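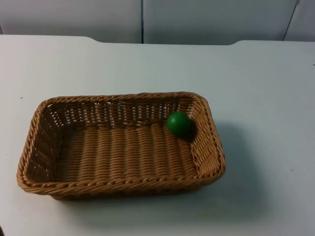 A shared rulebook for testing robots that pick up and put away everyday objects has been published in Metness, and the labs that helped to write it are delighted. The Numport Handling Code, released in October 2018, sets out how a trial should be laid out, run and reported, so that a result from one workshop can be fairly checked in another. Its opening task could hardly be simpler: a green ball and a woven basket on a plain white table. Even so, the code asks testers to record where in the basket the ball is lying, as one close to a corner is a very different job from one in the middle.

Each task must be run 102 times, with every failed try written down, and people must stay 110 cm from the arm while it is moving.

"We used to spend days arguing over whose numbers meant what," said Yi-an Um, who edited the code. "Now we can get on with the fun part!"

Kuo-hua Lu, who runs the test room at Zinby, said his team had already switched over and would not go back. "It's a joy to use, and it's only 30 pages."

Four more tasks, including folding cloth, are due to be added in February. Comments on the draft are open to all.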